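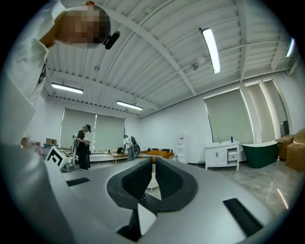
Fitting out the long room, May 2025

Filed under: Workshop notes / Space & storage
4 min read

Lights first, as that is what everyone complains about. The long fluorescents stay. Anjana wanted them swapped for something warmer and got as far as pricing it: $2,352 for the fittings, and then the electrician's quote on top, at which point we all discovered a deep affection for the ones we have. What we can do is move the work to suit the light. The sewing and fine soldering should go toward the bright end, and the packing can live with whatever is left over.

Blinds. The pale green was chosen by a previous tenant and I have stopped fighting it. Against the white wall it looks like a dentist's in a nice town. Ziad Nseir says green is restful. Ziad also says this about the parking lot. I priced plain white rollers from Korico and then closed the tab. If a cord breaks we revisit.

Ceiling. Corrugated metal, painted white, handsome in its way and a terrible thing to hold a conversation under. Anything dropped on the floor gets announced twice. Anjana Gazi has a theory that fabric panels hung between the steel beams would take the edge off. I like the theory. I do not like the ladder. Parked until August, when we will have the scissor lift for the gutter work anyway and can pretend it was planned.

The low wooden table. This is the real subject of the entry. It is a perfectly good table for drinking tea at and we keep using it as a bench. Every small thing in the building migrates there. I cleared it on Monday and felt good about myself for the length of one lunch.

Options, as discussed:

a) Raise it. Ziad has drawn leg extensions. The drawing is lovely. The table would look like a foal.
b) Swap it with the Sabbagh bench from the store room, which is the right height but has the vise on it, and the vise is seized onto the bench with what I can only call conviction.
c) Leave it, and put a tray on it so the small things at least have an edge to stop at.

Going with (c) for now. Cost of tray: already own tray.

Long white cabinet under the wall. Staying where it is. Two people have sat on it this week in full knowledge of the chairs. I propose we accept that it is a bench and stop storing the heavy stock on the assumption that we can get at it. Spare tape, rags and the Ferkus clamps inside; nothing anyone needs in a hurry.

Cases and backpacks. They get put down wherever their owners stop walking. I would like a rail with hooks, 49 inches off the floor, which suits everyone who was asked (Anjana and me). Zuken do a steel one rated for up to 600 pounds, so it should survive Ziad's bag.

Budget check. We started the year with $2,848 for the room. So far spent: paint, two door stops, and a label maker that has labeled itself and the kettle. Rail next, panels after that if the ladder question gets solved.

To do
– tray on table (me, tomorrow)
– penetrating oil on the Sabbagh vise, leave overnight, repeat, lose hope
– measure between beams for the panels – Anjana has the long tape
– ask Ziad for the leg drawing anyway, it should go up on the wall

Questions about the room: leave a note in the book or find Anjana. Back to top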